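# Fliseo hand-held gripper pair

I've sold and serviced packing and kitchen-line gear at Hindetside for 14 years, and the Fliseo is the first bit of automation kit my own bench crew asked to keep. So it gets a proper page!

You get 2 grippers, one for each hand. You pick things up with them, put them down, hang them, stack them, whatever your job is, and the Fliseo box records how you did it. Then a robot arm (we pair ours with the Nyarko, but others work) learns the job from your recordings. No programming on your side - you just do the work the way you've always done it.

What does it change for people? At our own place, quite a bit. The folks who used to sort and rack utensils all shift now spend the first hour showing the arm new items and the rest of the day checking, fixing and doing the fiddly orders. They like the checking. They like the recording a bit less, and I get it, your wrists notice after 40 minutes. Take breaks, swap hands-on time with someone, and don't let a manager tell you it's "just playing with tongs."

We plan on 50 recordings for each new item. Long handles and anything with holes in it took us longer to get right, so start with those while everyone's fresh.
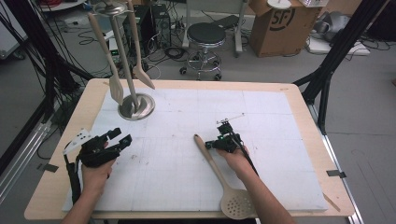

Your crew should pick what gets taught first, too. Ours made a list back in September and we're still working down it - the boring stuff went right to the top.

**In the box:** both grippers, straps, cables, recording box, printed quick guide

**Not in the box:** robot arm, table, computer

**Support:** through Plimen on weekdays, or write to me at Hindetside and I'll do my best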